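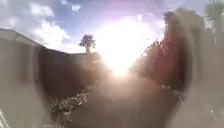
Katsaros Hands the Long Walk to a Machine

MELLOMPORT – Katsaros, the garden and grounds supplier, has put its first delivery robot to work at the Mellomport site. The machine, a Lultano cart made by Nastetti, carries tools, potting mix and the odd forgotten lunch between the storage buildings and the planting areas. It started in June and has yet to complain about the weather.

Until this summer, that job belonged to whoever was standing closest to the door. Grounds staff made the trip up to 25 times a day, usually with a hand truck, and usually to fetch one thing that should have been on the truck the time before. In its first month the Lultano made 476 trips. Staff made 22, most of them to find out where the Lultano had stopped.

The cart carries up to 600 pounds and keeps to the paved paths. It slows down for people, hedges that need a trim and, in the early weeks, its own shadow. Nastetti has since adjusted the software.

No jobs were cut. The grounds crew now spends its mornings on pruning, planting and repairs, work that used to wait until after lunch and often until the next day. Two crew members have been trained to load the cart, clean its sensors and send it home when it gets confused. Both get a higher hourly rate for this, a detail the crew asked us to put higher up in this release.

Some things are still done by hand. The Lultano can't open a gate, tell a weed from a seedling or take a hint. Deliveries stop at 5 p.m., when the cart goes back to its charger and everyone else goes home.

Katsaros plans to add a second cart before spring. The crew has been invited to name it. Management will have the final say, having seen the list.

Media contact: Katsaros press office, Mellomport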